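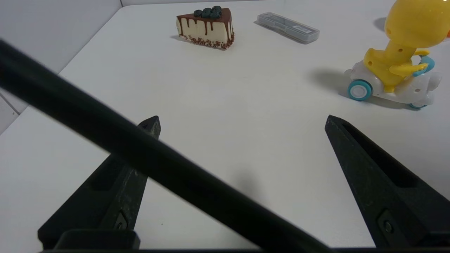 Left Finger

Search stories Enter keyword Go

The fault was in the left finger, or the log said it was. Venkatesh Amin read the log standing up, with his coat on, at the bench outside Cell 2.

"Grip width error, intermittent. Left finger suspected. Reseated. OK." The entry was initialed by the night shift. The one under it was the same entry with a different set of initials. There were five in all, and the last was from November 10, 2022, a little after four in the morning.

He hung up the coat and put the arm in service mode. It drove to the inspection pose over the white table, opened the gripper to full stroke, and stopped. The wrist camera came up on the monitor: two black fingers, the slot down each one, the screw near the base. Past them on the table were the blueberry cake, the clear case, and the yellow rider on the white scooter.

He opened a new work order and typed the cell number. The Kollstead form had a box for symptom and a box for cause, and the form could be saved with the cause box empty, and it generally was.

The gripper was a Lorkier, a parallel model with bolt-on fingers. Gritalel had bought it used along with the arm. The service sheet gave one torque for the finger screws and one for the mount, and warned against thread compound on either. Amin checked the driver against the gauge before he used it. The left screw took no movement. Neither did the right. He backed both out, wiped the threads, looked at them under the magnifier, and ran them in again to the click.

Then he put the setting block between the fingers and closed on it.

The block read correctly. He opened and closed eighteen times and wrote down each reading, and the readings agreed to the last digit the controller would show. A gripper with a loose finger does not do that. He wrote "fingers sound" and drew a line under it.

"Is it the left one?" the supervisor asked. She had stopped on her way to the dock, and had a clipboard against her chest.

"No."

"They all said the left one."

"The first one said the left one," Amin said.

She thought about that and went on to the dock.

He pulled the error history. The controller kept the last 2,020 cycles and threw away anything older. He sorted by error and got 519 lines, more than the log had led him to expect, and most of them had cleared themselves on retry before anybody was called. He sorted again by part. The cake had errors. The rider had errors. The case had almost none. He sat looking at that for some time. The case was the piece he would have bet on, being clear, and hard for the camera to find the edge of.

He sorted by hour.

The errors came in a band between two and five in the morning. There was a small cluster in the early afternoon, and outside those hours almost nothing. He printed the page and took it to the window and read it there, where the light was better.

Temperature was the obvious candidate. He checked the building record. The heat dropped back at ten at night and came up at five, and that covered the band but left the afternoon alone. Air was next, except the gripper was electric and used none. Supply voltage he could log, and he clipped a meter on the gripper feed at the cabinet and left it recording while he ate a sandwich. The trace was flat.

After lunch he ran the cell.

It was a dull thing to watch. The arm went to the cake, closed, lifted, set down, opened. It went to the rider and took it across the body, the scooter wheels clear of the table, and set it down again. It went to the case. He stood with his arms folded and listened to the gripper motor, which had a rising note on closing and a short flat one on opening. At cycle 432 of the day's count, the note on closing ended early. The arm paused. The width error came up in amber, the gripper opened and closed again, the amber went out, and the arm lifted the cake as if there had been no interruption.

He wrote down the time. It was 1:47.

He stopped the cell and did not touch anything. He read the joint angles off the pendant and copied them. Then he looked at the arm, starting at the flange and working down toward the base, one link at a time, the way he had been taught to look at a machine that was probably fine.

At the elbow, the gripper cable came out of its clamp and crossed to the next one. There should have been a loop of slack between them. There was a loop, but it had been taken up with a tie, very neatly, and the tail of the tie trimmed flush. With the elbow folded this far the cable was straight.

He ran the joint back ten degrees. The cable relaxed. He ran it forward and it drew tight again, and he put a finger on the connector and felt the body of it tip in its seat.

So: the feedback line, at full fold. He went back to the printout. The cell ran two programs, and the second one, with the cake and the rider moved to the near side of the table, folded the elbow more than the first. The case stayed at the far side in both, where the arm was nearly straight. The second program was on the schedule for two in the morning to five, and again for a half hour after lunch.

He cut the tie.

The connector he replaced, since the latch had a white stress line across it. He set the new loop by folding the elbow to its limit, adding the width of his hand, and closing the clamp on that. He marked the cable at the clamp with a paint pen. If it crept, the mark would show it.

The second program ran until the end of his shift. He listened to all of it. The note on closing came to the same place each time.

In the cause box he typed: "Gripper cable restrained at elbow, connector strained at full fold. Tie removed, connector replaced, loop reset and marked. Left finger not at fault." He saved it and then went back through the maintenance history, in case the tie was anywhere in it. He found it in June. "Cable at elbow untidy. Secured." It had taken four minutes and the technician's number was his own.

He read the line twice. The supervisor came back from the dock, without the clipboard now, and looked through the guard at the arm.

"Found it?"

"Cable," Amin said.

"Who did that?"

He turned the monitor so she could see the June entry. She leaned in and read it, and read the number, and straightened up.

"It does look tidy," she said -- and after a moment, "The Moura cell has one of those too, doesn't it?"

Amin took the side cutters off the bench and went to look.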